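Report on the Visit to the Trorngate Textile Care Center

Members of the Sternby Household Services Association visited the Trorngate Textile Care Center in November. The visit formed part of the Association's yearly study program and was hosted by Ningsih Lumbantobing, who leads the Center's domestic laundry section. The group had asked for a program centered on household work, in particular the sorting, bagging and folding of small loads.

The morning began in the receiving hall, where items from private homes and guest houses are logged and weighed. The Center handled 3,906 household orders in the last reporting year, of which 1,816 included at least one item sent in a mesh bag. Staff check every zipper before washing. Bags with torn netting are set aside and the customer is notified – a practice the Center adopted after repeated complaints about snagged knitwear.

Members then moved to the sorting tables. Ms. Lumbantobing explained that delicate items are bagged singly where possible, and that a bag should be no more than half full. Overfilled bags hold detergent in the folds and take longer to dry. She also recommended that bags be laid flat on a table before they are opened or closed, so that the contents can be spread out evenly by hand.

The second part of the program dealt with bag handling at the table. Members were interested in how fabric gathers at one end of a bag, and several of them described the same difficulty in their own work.
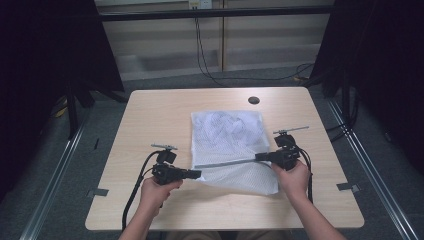

A white mesh laundry bag on the table, with the fabric bunched toward its upper part.

Discussion followed on the choice of netting. The Center uses fine mesh for lingerie and light knits and a wider mesh for socks and children's clothing. Distine, the Center's supplier, provides both in 2 sizes. Members from smaller services asked about cost and were given a copy of the current price list.

After lunch the group toured the drying rooms and the linen store, where 430 shelf places are kept for regular customers. The labeling system drew many questions, and the Center has agreed to share its written instructions with the Association.

The Association thanks Ms. Lumbantobing and her colleagues for their time and hospitality. Members who wish to receive the bagging and labeling instructions should write to the Association's office in Sternby.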